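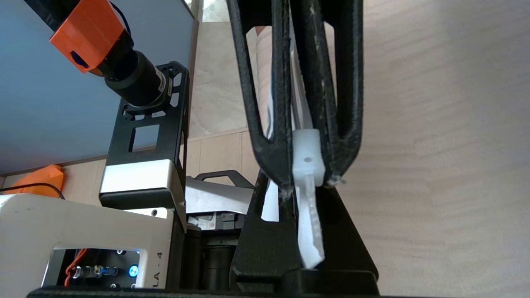
Is broth made in advance safe to serve at a public supper?
Broth may be served the following day if it was cooled quickly, kept cold overnight and brought back to a full boil before service. The Trikham Food Hall follows this practice for all of its soup suppers. 1/11

The winter series opens on Sunday, December 22, 2019, with an evening of dumpling soups from four home kitchens. Doors open at 5 p.m. and the last bowls are served at 8. 2/11

The hall seats 84. Guests without a reservation may wait at the side entrance on Govavau Street, and open seats will be released at 5:30. Soup will not be sold to go at this supper. We received many requests for it in August and will offer it in the new year if enough lidded bowls can be obtained. 3/11

Innes Laing will lead the kitchen. The menu begins with a clear chicken broth with ginger and scallion, followed by pork and cabbage dumplings in the same broth. A mushroom broth, prepared in separate pots, is available to guests who do not eat meat. 4/11

Guests often ask about the dough. It is made with flour, hot water and salt, and contains no egg. It rests for 30 minutes before rolling. The wrappers are kept thick in the middle and thin at the rim so that the base holds when the dumpling is lifted from the soup. 5/11

Allergens: the dumplings contain wheat, soy and sesame. The mushroom broth contains soy. Chili oil is served on the side and is made in a kitchen that also handles peanuts. Please speak with a member of the kitchen staff before ordering if you have a serious allergy. 6/11

The kitchen will prepare 2,000 dumplings for the evening. Folding begins at 10 a.m. and is open to the public until noon. Participants must wash their hands on arrival, tie back long hair and remove rings. Children are welcome with an adult. 7/11

Eilidh Tosh will give a short talk at 6:15 on filled doughs and the names they take from one region to the next. Service will pause during the talk. Tea will remain available. 8/11

Correction to the printed program: the black vinegar is supplied by Isumau Pantry, and the noodles by Hrubý. The program lists them the other way around. We regret the error. 9/11

Parking behind the hall is reserved for guests with limited mobility. The public lot across the street is free on Sundays. The number 4 bus does not run after 7 p.m. on weekends, and guests relying on it should plan another way home. 10/11

Reservations may be made at the front desk or by telephone during opening hours. Cancellations received by noon on the day before the supper will be refunded in full. The menu for the second supper will be posted on this account. 11/11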